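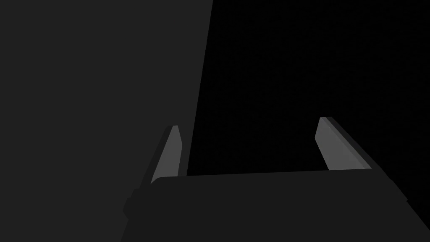
The gripper with its fingers open, in the Prusard simulated kitchen.

Trorer opens its simulated kitchen recordings to outside teams

Hello from Trorer! I'm Ermanno Bianchini, I look after the recording side of the Prusard project, and I've been allowed to write this release myself (they may regret that). The news is that from February any research group or small firm can apply to use our collection of simulated kitchen examples, free of charge for non-commercial work.

We've got 1,964 finished examples in the first batch, spread over 44 kitchen layouts. Each one is a person steering a simulated robot arm through a household job from start to finish, with the view from beside the gripper saved along with every movement of the arm and fingers. A learning system then trains on the lot and has a go at the same jobs on its own.

I did a fair share of the steering, mostly with a mug of tea going cold next to me, and I can tell you that cupboard doors are a pain. You come in a touch too close and there's a great dark surface filling half your view, so you back off, turn the wrist and try again. We've kept plenty of those clumsy approaches in, labelled as such, as the teams who tested the early files kept asking for them. Smooth runs are lovely to watch, but a robot that has only ever seen smooth runs gets stuck the first time it drifts off line.

The kitchens themselves come from our friends at Paltel, who swap the finishes about from one layout to the next, so a system can't simply learn that a cupboard is always white. 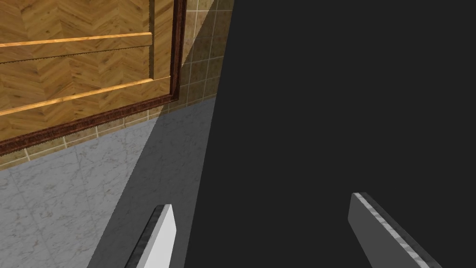
Do I need a real robot to use the recordings?
The files run on an ordinary desktop computer with a decent graphics card, and you can train and test entirely in simulation. If you do have an arm of your own, we'll send notes on matching its movements to ours.

Weidemann, who build arms for workshops and teaching labs, have been trying the first batch since the autumn and will be sharing their training settings alongside our files. I'm really pleased about that, it'll save newcomers weeks of fiddling!

We have 28 places in the opening round, and each team gets 30 days of help from us by email and video call. Applying means filling in a short form on the Trorer website, telling us what you'd like your system to learn and which household jobs matter most to you. Odd requests are welcome. A second batch is already being recorded, with more drawers and more awkward corners, and I'm back at the controls for it on Sunday.

Press enquiries: Ermanno Bianchini, Prusard project, Trorer. Sample recordings are available to journalists on request.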